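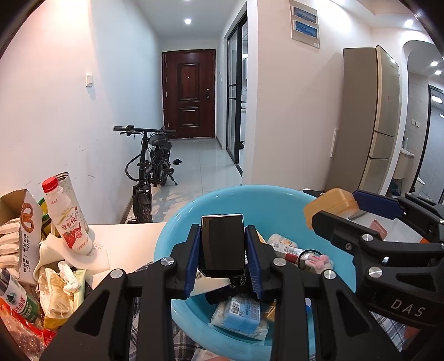 Home Archive Storage Repairs About

Sorting by basin

I have been keeping mixed household goods in open basins since September, and the arrangement has now run long enough to be written up. Previously everything small lived in the bathroom cabinet and two kitchen drawers, and the overflow went into carrier bags on the back of the door. The basin system replaces the carrier bags only. A light-blue plastic one takes the mixed load first: bottles, cartons, tubes, packs of tissue type, anything in a wrapper. It has a wide, smooth rim, a feature I now consider more important than capacity, as a narrow rim cuts into the fingers once the thing is full and has to be carried down a flight of stairs. Flat glossy boxes go in last and upright.

The method

The load is tipped out on a white tabletop and the basin stands beside it on a plaid cloth. The cloth protects the surface below and stops the basin sliding when something is pushed down into it. A bath towel does the same job but bunches.

I sort by shape first and by purpose second. This is the opposite of what most storage guides recommend, and I tried it their way for a month. Sorting by purpose gives you a "medicine" group containing one tall bottle, three flat cartons and a tube, and no container holds those well. Sorting by shape gives groups that pack. The purpose can be written on a label.

The order of loading is as follows.

Wrapped soft packs go at the bottom, flat side down. They level the floor of the basin and do not mind being pressed. Cartons go on top of these, with the printed end facing up where possible. Bottles and tubes lie along the side, caps all pointing the same way. Thin boxes stand on edge in whatever gap is left in the middle. Small packets go in last of all, in the corners, or in a basin with no corners, wherever they will stay put.

Fluffy or fabric items should not go in with the rest. They take up space out of proportion to their use and they snag on carton flaps. I break this rule regularly. Folded cloths do better in a shallow tray of their own.

Dimensions

My shelves are from Skumier, the older model with the fixed uprights. The clearance between shelves is 80 cm at the bottom and a good deal less above, so the basins live at the bottom. A full one weighs more than 8 kg on the bathroom scales. I would not put that on an upper shelf even if it fitted.

I own five basins. Three are in use, one is for washing jumpers, and one has a split in the base and holds clothes pegs. They came from Liltgate, who have since changed the shape. The new version tapers more towards the base, and a standing box that fits the old one will lean in the new one. If you are buying now, measure across the base and ignore the figure on the label, which is taken at the rim.

Labelling

I used Curkell tape for the first batch of labels. It holds on cardboard and lets go of smooth plastic within a week or two, faster in the bathroom. The current labels are luggage tags tied through a hole drilled below the rim. A 5 mm bit is right for ordinary string. Drill slowly from the outside with a scrap of wood held behind, or the plastic will crack.

Each tag carries the contents by group and the earliest expiry date in the load. I go through the dates on a Wednesday evening, the night before the bins. Cartons with the barcode on the end panel often have the date on the opposite end, and this is the one fault with packing them end up: half of them have to be pulled out and turned over. I have started copying the date on to the visible end in marker.

Outstanding problems

Dust. An open basin collects it, and a fitted lid makes the whole thing too tall to stack under the lowest shelf. I have tried a shower cap, which works on the smallest basin only. A tea towel works on all of them and slides off.

Tubes. They roll towards the centre each time the basin is moved. A strip of corrugated card bent into an L and wedged against the wall holds two or three in place. Beyond that number the card folds.

Next month I intend to redo the cupboard under the sink, where the pipework rules out anything round.

Comments (3)

Tekleab
On the tubes: cut the top off a juice carton and stand them in it, cap down. Has the side benefit that the last of the cream ends up at the right end.

Yabsira Tesfamariam
Agree about the rims. I had a square tub with a sharp moulded edge and gave it up after one house move. Have you tried elasticated bowl covers for the dust? The largest size goes over a washing-up bowl, might stretch to yours.

Peg
What do you do with the washing basin when it isn't jumper day? Mine always ends up full of other things by the weekend.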